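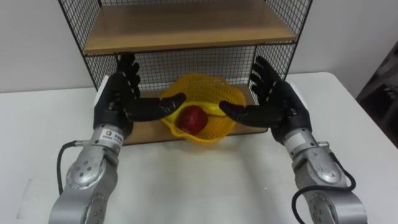 How long is the demonstration at the open day, and do visitors need to book a place?

Each demonstration lasts 21 minutes, including questions, and a place must be booked through the registration form before the day of the visit.

The question above has reached the Visits Office several times this month, and the answer is repeated at the head of this message for the benefit of all subscribers. A fuller reply to a member's message of last week follows.

To: Open Day announcements list
From: Visits Office, Deltberg Institute for Applied Automation
Date: Mar 15, 2025
Subject: Re: Open day in May, group visits and the shelf demonstration

Dear Mr. Barbu,

Thank you for your message, which is quoted in part below. With your permission we are replying to the whole list.

Petrică Barbu wrote:
> Our evening class would like to attend the open day in May. We are
> 11 adults, most of them working in warehouses or small shops.
> I have four questions.
>
> 1. Can we be kept together as one group?
>
> 2. Last year the two-arm demonstration was given in the main hall
> and those of us at the back saw very little of it. Will it be held
> there again?
>
> 3. The program says "two-handed handling of a basket at a shelf."
> Is this done by a person at the controls or does the robot do it
> alone? My students will ask and I would like to tell them
> the right thing.
>
> 4. May we take photographs?
>
> I should add that the talk on grippers last year was very well
> received and several of the class still speak of it.

> 1. Can we be kept together as one group?

Your class may attend together. Groups are limited to 11 persons, so yours will fill one session and no individual visitors will be added to it. Please send a single form for the whole class, with the name of one person who will be present throughout. Forms sent separately by members of the same group cannot always be matched up afterward.

> 2. Will it be held there again?

The demonstration has been moved to the Okora Room on the ground floor. Visitors will stand along two sides of the work table, behind a marked line, and will have a much closer view than was possible in the main hall. The talks will remain in the main hall, which seats 88.

> 3. Is this done by a person at the controls or does the robot do it alone?

Both will be shown, and the presenter will announce which is which before each run. In the first part, an operator guides the two arms from a station beside the table. In the second part, the arms carry out the same work under program control, with the operator standing by. The work is a simple one to describe: the two hands come in from either side of a light plastic basket on a low shelf board, with an apple inside, and the basket is to be moved without losing the apple. The presenters have asked us to say that runs do fail from time to time. When this happens the basket will be set back by hand and the run repeated if the schedule allows.

Your students may be interested to know why both hands are used. A yellow mesh basket of this kind has a wavy rim and bends when it is held on one side only, and the wire sides of the shelf unit leave limited space for the fingers. The team will speak on this for a few minutes. Those with warehouse experience are encouraged to put questions at that point, as the team is preparing the next set of tasks and would like to hear which kinds of containers cause trouble in daily work.

> 4. May we take photographs?

Photographs are permitted in the Okora Room without flash. They are not permitted in the Sekiguchi Laboratory, where work for outside partners is in progress. Please do not place bags or tripods inside the marked line.

Your remarks on the gripper talk have been passed to the speaker. A new version will be given this year under the title "Fingers or Suction," with printed notes available at the door.

General information for all subscribers

Last year's open day received 417 visitors, and nearly all sessions before noon were full. Members who are free in the afternoon are asked to choose a later session where possible.

Visitors under 16 must be accompanied by an adult. The Okora Room has step-free access from the courtyard entrance. There is no seating at the demonstration, but a chair can be provided if the request is made on the form.

The Trirnix parking area will be closed for resurfacing during the whole of May. Coaches may set down passengers at the north gate but may not wait there.

Changes to the program will be announced on this list only. Please direct replies to the Visits Office and not to the list address.

Visits Office
Deltberg Institute for Applied Automation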